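Practice rooms for robot arms: a talk with the makers of Conano

Sakimmont is a small company, and its office is above a bakery. I visited on 28 December 2021, when most of the building was closed for the holidays. The product manager met me at the door and made tea before we started to speak about Conano, the simulation kit which the company sells to schools and small workshops.

Conano is a program where a robot arm can practice its tasks before a real arm is bought. The customer receives a set of rooms, a set of objects and a model of the arm. The basic package has 13 rooms and 100 objects. More rooms can be ordered from Mensah, a partner studio which draws them.

"Our first customers were teachers," the manager told me. "They had one arm for the whole class and every student waited. Now the students prepare at their own desk and they come to the real arm only when the program is ready."

I asked why the rooms must look like somebody's home. For a beginner, I thought, a gray floor and a box would be enough.

"We had the gray floor in the first version," she said. "The students learned quickly, and then they put the same program on an arm with a camera, in a normal room, and it became confused. A normal room has light from one side. It has shadows. So we made normal rooms." 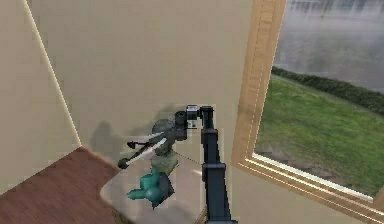

The rooms in Conano are kept quite simple, and this was a decision that took the team a long time. In the first plan each room was full of furniture, and an ordinary school computer could not run it well. Now a room has a few surfaces and good light. The manager likes the corner with beige walls and a window over the lawn and the hedge, where the arm throws a soft shadow on the wall behind it. In this room the open gripper is above a pale gray table, and the teal object lies near the front edge of the table. "An object close to the edge is a good exercise," she said. "The student must think from which side to come. If you push a little, it falls, and you start again. In our program it costs nothing."

The objects are the part that customers ask about most. Many are rounded or have points in difficult places, and a student cannot simply close the fingers in the middle and lift. Each object has a weight and a friction value, and the teacher can change both in a small menu. I tried this menu myself. It was easy to find, but the names of the values are short and I did not understand all of them without help.

"Yes, the manual is our weak point," she admitted. "It was written by engineers, in a hurry. A new one will be ready in January."

The other weak point, in my opinion, is the speed of loading. On the laptop in the office I waited long enough to finish my tea before the second room opened. The manager explained that the first loading is always the slowest and that the room is later kept on the disk. I opened it again and it was much better.

A one-year license costs 98 dollars for one computer. For schools there is a class license at 1,000 dollars, and it has no limit on the number of students. The arm model which comes with the kit is general. If the customer owns a Feltetti arm, there is a free file with the right lengths and joints, and the program written in Conano can be sent to it by cable.

I wanted to know if a student who practices only on the screen becomes a good operator.

"Not completely," she said. "A real arm makes noise, and the cable is always in your way. You have to meet these things. But the student who comes from our rooms already knows how to approach an object and when to open the fingers. The teacher does not need to explain this again from the beginning."

Orders for the class license are accepted by e-mail, and a school can try two of the rooms without paying.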